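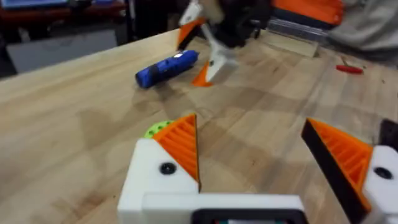
Butcher-block top, pale strips with darker streaks and some smudges.

Hosetari Wood Care Claims, data card

What it is

A table of 200 claims made by sellers of oils, waxes and soaps for wooden tabletops, copied word for word from labels and product pages. Each row has the claim, the product type, and whether the seller gave any evidence for it. Most didn't. "Food safe when cured" shows up all over the place, usually with no cure time next to it.

Who made it

Collected by Mavis Yazzie and Kenji Whitfield. Roscoe Van Dusen checked the coding and disagreed with a fair amount of it. His labels are in their own column, and we left the disagreements in.

Columns

claim_text - as printed, typos included
product_type - oil, wax, soap, blend, unclear
evidence - none, in-house test, outside test
coder_1, coder_2 - evidence labels before any discussion
notes - free text, often grumpy

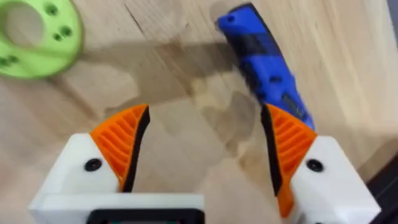

Darker patch on a pale tabletop, blotchy at the edges. Stain or shadow.

What it can't tell you

Whether any of this stuff works. We coded what sellers say, and a product marked "none" may be perfectly good. Please don't rank brands with it. "In-house test" is a generous label too: 5 of those rows rest on a single before-and-after photo, and we don't think much of photos as proof. Change the light and half the marks on a table look different.

"Natural" has no column. We tried to define it for 2 weeks and gave up.

Known problems

English-language labels only. Blends are overcounted, as sellers like the word. There are 15 rows with a claim so vague that the coders picked evidence labels more or less by mood - filter on "vague" in notes to drop them.

Updates

Last pass was in July. Corrections go to Mavis, with the exact wording from the label. Paraphrases will be ignored.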